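Budget season, and why I'm spending the first chunk on pixels

February 2026

So the grant came through! Not all of it, and not for the thing I wrote the longest paragraph about, but there's real money in the account for a two-armed mobile robot and I've been walking around the house with a tape measure ever since. My partner has asked me to stop measuring the hallway.

If you're new here, I help run a small lending studio that sends camera gear out to schools and community groups. Tripods, lights, stands, backdrops, all the lumpy stuff. It goes out neat and comes back in a heap, and somebody has to unfold it, check it, fold it up again and put it on a shelf. For two years I've been saying a robot could do a decent share of that, and now I have to stop saying it and fill in a purchase order.

I promised a few of you I'd write up the planning side, so I'll try to get it all down while it's fresh.

What we're buying, probably

There are three bases on the short list. The Fudunari is the one I fell for first. It's narrow, it has a lift column, and their sales desk answered my questions the same afternoon. The Flallholm is heavier and wider with a longer reach, and you can buy spare wrists for it without signing your life away. The third one dropped out on price before I'd finished reading the quote, so I won't name it.

Both of the remaining two will take the same style of parallel gripper. That pleased me no end, because grippers are where I expect to break things. I've put spare fingers in the budget from day one. I didn't do that with our old desktop arm and spent most of a winter waiting on a padded envelope.

Ashraf Ait Brahim has done this sort of purchase for a theatre company and he went through my spreadsheet line by line over a very long lunch. His big complaint was that I had one row called "robot" and one row called "other". He's right, it was a terrible spreadsheet. It now has forty rows (he made me split out the cables) and I'm weirdly proud of it.

The dull rows

Some of what ended up in there, in case you're building one of these yourself:

Freight, brokerage and a liftgate truck. We don't have a loading dock. The first quote assumed we did.

An electrician to add a proper circuit for the charger. $825, which covers the permit. I got a second price and it was higher, so that was an easy decision.

A network drop in the workroom, plus a decent access point. The wifi back there is awful.

Two emergency stops, one on a lanyard and one fixed near the door.

Insurance. Call your broker early! Mine had never been asked about a mobile robot and it took her three weeks to find the person who had an opinion.

Floor repair. There's a lip between the workroom and the corridor that a cart will bump over and a robot base might not. I've got a ramp strip in the budget and a note to revisit it.

Training days for two of us.

And 20 per cent contingency on the hardware, which Ashraf insisted on and which I tried to talk down to ten. I lost.

Simulation first

Now the part I'm excited about. Before either company gets a deposit, we're doing a block of work in simulation. Mylene Soriano is building it, and she has been patient with me in a way I don't deserve, given how many times I've asked if we can "just add one more room".

We're paying $513 a month for the machine it runs on, rented, and we can cancel whenever we like. I went back and forth on buying a workstation. If we were going to be training all year I'd probably buy, but for a purchasing decision I like being able to turn the tap off. The environment itself sits on top of a package called Szénási, which Mylene already knew well, and that saved us a good bit of learning time.

She's built a handful of rooms, all small and all a bit different. I asked for small on purpose. Every demo I've been to has had the robot in the middle of a floor the size of a hockey rink, and our spaces are nothing like that. They've got furniture along the walls and doors you have to get at.

The tripod job is the one I keep going back to. It's the most common item on our loan list by a mile and it's an awkward thing to handle, what with the splayed legs, the clamps, the brace holding them together and a handle sticking out of the top that wants to catch on everything. If a robot can approach one sensibly in a tight room, I'll feel a lot better about the rest of the catalogue.

I sat with Mylene for an evening going through the tripod room from the robot's own point of view, both grippers down in the corners and the right arm reaching in toward the legs. I loved it. I also filled two pages of my notebook with things that changed the budget.
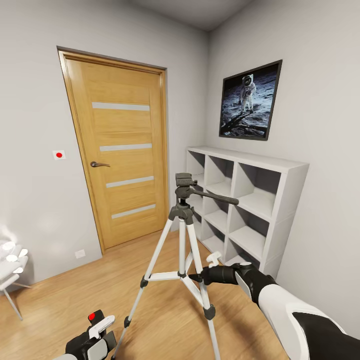

What the tripod room did to the spreadsheet

First, shelving. There's a white cube unit against the wall in that room, four rows tall, and as soon as I saw it behind the tripod I started thinking about where things go once they're folded. A folded tripod doesn't belong in a cube. We own a lot of cubes. I'd been planning to keep them all and call storage a zero-dollar line, and now there's a modest amount in there for long open racking on one wall. The cubes can have the small stuff, the clamps and batteries and so on.

Second, doors. The one in the sim has a lever handle. So do most of ours, but the workroom has a round knob that sticks when it's humid, and I'm not paying two-armed-robot money to have it defeated by a doorknob. New lever set, priced, in the sheet. I might do it this weekend regardless, it's bugged me for years.

Third, wood floors and bright corners. Mylene's rooms have quite different lighting from one another and the tripod room has a really bright patch off on the left side, where the chair is. Our front room gets that kind of light for half the morning. I've added blinds. Blinds! In a robotics budget! Ashraf laughed for a good minute and then admitted the theatre had ended up buying blackout cloth.

Fourth, tripods themselves. I've set aside money for a few to be used purely as practice pieces so we're not wearing out the ones people borrow. The sim one has white legs with dark clamps, and our fleet is nearly all black, so I've asked Mylene if she can vary the colours. She said yes before I'd finished the sentence, which makes me think it was already on her list.

(I also want the moon picture for our actual workroom. There's a framed astronaut on the wall above the shelves and it cheers me up every time I look at it. That one's coming out of my own pocket, don't worry.)

Things I'm still unsure about

Reach. The Flallholm can get to the back of a deep shelf and the Fudunari can't, at least on paper. But the wider base worries me in a room with furniture on two sides. Mylene is going to load both models and try the same rooms with each, and I've promised to leave her alone until she has something to show me. We'll see how long I last.

Service contracts. One company includes the first year and charges plenty for the second. The other charges from the start but less. Over three years they come out close enough that I'd choose on who picks up the phone, and so far that's Fudunari.

How much sim is enough. It would be very easy to keep paying the monthly rental and never order anything, because the sim is fun and the purchase order is scary. So I've written a date in the sheet. If we haven't picked a base by May, we go with whichever one fits through the corridor and get on with it.

The software licence. Clollura is the fleet scheduling tool both vendors push, and it's lovely, but we'd be a fleet of one. I've left it out for year one and put it in year two with a question mark. If any of you run it with a single robot, please tell me if I'm being cheap.

Resale. I hadn't thought about this at all until Ashraf asked what the robot would be worth when we're done with it. I have no idea. Do people buy these used? I'd have bought a used one!

If you're about to do this

Measure your doorways with the door open, at the narrowest point, including the hinge side. Get the freight quote in writing. Ask each vendor what a replacement finger costs and how long it takes to arrive, and watch how quickly they answer. Put your sim time in the budget as its own line so it doesn't get eaten by something else.

And pick one boring, common object from your own work and plan around that. I had a beautiful vision document with a whole page about costume rails and lighting grids. The tripod got me further in an evening than that page did in a year.

I'm happy to share the spreadsheet with the prices stripped out, so leave a comment if you want it and I'll email it over once I've fixed the tab where the tax is calculated twice. Next post will be the corridor, assuming I'm allowed to have the tape measure back.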